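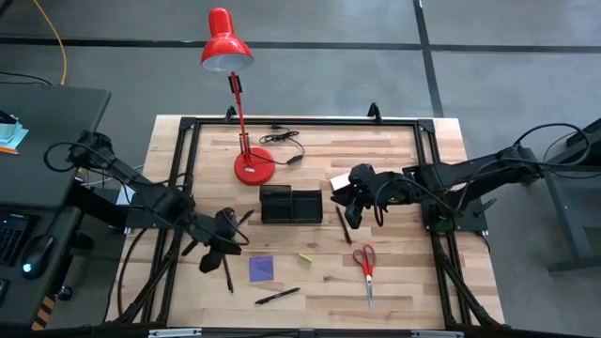
Desk-tidying setup, both arms over the table, tray in the middle.

26 May 2026 would be the wrong format for our log parser, so: May 26, 2026. Notes on the planner, mostly for my own use.

The old task planner (Norov, our own code) treated the two arms as separate queues with a shared lock on the middle of the table. It was simple and slow. Every pen destined for the tray had to pass through the locked region, so one arm spent much of a run parked. In February I replaced the lock with a time-stamped reservation of swept volumes, checked at 20 Hz against whatever the other arm has published for its next 9 waypoints.

The first version deadlocked. Both arms reserved a path to the tray, each saw the other's reservation, and both backed off by the same amount and tried again. A random delay hid the problem in simulation and made the logs useless. Now the right arm has priority inside the tray region and the left has it everywhere else. Crude, but the replays are deterministic.

Perception runs in a separate process, Siltisari, which publishes object poses and a class label. Thin dark objects are the worst case. A black pen on pale wood segments cleanly; the same pen over the black tray does not, and the mask tends to merge with the divider. I now freeze the pose estimate at the moment of grasp and carry it forward with the gripper transform until release. Mean planning time over 174 replayed runs is about 539 ms, nearly all of it collision checking against the lamp, whose shade I model as a cone and whose cord I do not model at all. The cord gets a flat keep-out box.

Paper is still open. The sticky note has no useful height for the depth channel, so its grasp comes from colour alone, and the small yellow scrap is below the minimum blob size. Lowering the threshold brings in false positives from the wood strips.

Next job is moving the reservation table out of Python.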